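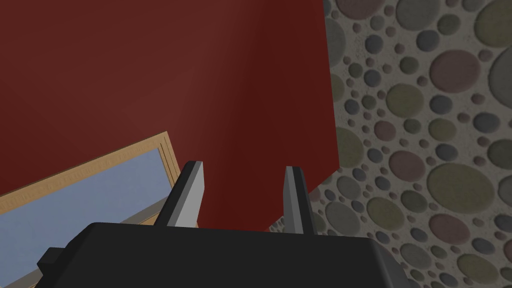 Equipment planning for robot manipulation is the work of deciding, before any money is spent, what a group needs in order to teach or test a robot arm that picks up, pushes and opens things. It covers the arm and its gripper, the computers, the software, the room and the people's time, and it is usually written up as a short plan with a budget attached. Many small groups come to it for the first time with a catalog in one hand and a rather hopeful number in the other.

Simulation and hardware

Most plans now begin with simulation. A rendered arm in a rendered room can be set running on an ordinary workstation, and the walls, furniture and colors can be swapped as often as anyone likes, so a good share of the early work can be done while the real arm is still on order. The usual advice is to settle on the gripper first. A plain two-finger parallel gripper is the common choice for a first purchase, and a model of the same gripper should be available in the simulator the group means to use. If it is not, someone will have to build one, and those weeks belong in the budget like anything else.

The Puretti method

A well-liked way of laying out the figures is the Puretti method, which grew out of a planning workbook by Yoon-hee Woo. It divides the total into four parts: 52 percent for the arm, gripper and mount, 20 percent for computing, 20 percent for spares, cabling and safety gear, and the last 8 percent held back for things that were forgotten. Woo is kind but firm about that last part, and asks that it stay untouched until the arm has been running for 60 days. Her workbook also has a page for the room itself — floor loading, power outlets, door widths — and readers often say it is the page they were gladdest to have filled in early.

The method suits a single arm best. Groups buying several at once tend to find the share for spares too generous, as one set of fingers and cables can be kept for the lot.

Leasing and shared purchase

Leasing makes sense when a project has a fixed end, though the mount and safety gear are often left out of the monthly price and have to be found separately. The workshops at Herham and Mösli took another road and bought one arm between them, with each doing its simulation work at home and booking time on the hardware. The arrangement depends on both sites keeping to the same software version, and their shared agreement spends more pages on updates than on money.

Running costs

Finger pads, cables and software renewals are the items most often left out of a first budget. Staff time comes close behind, and it includes the patient hours spent building simulated rooms and checking that the simulated gripper opens as wide as the real one. The Melludura planning sheet, a shorter relative of Woo's workbook, lists these as yearly costs and leaves a blank column for the second year.

See also: Equipment leasing; Parallel gripper; Robot simulation; Total cost of ownership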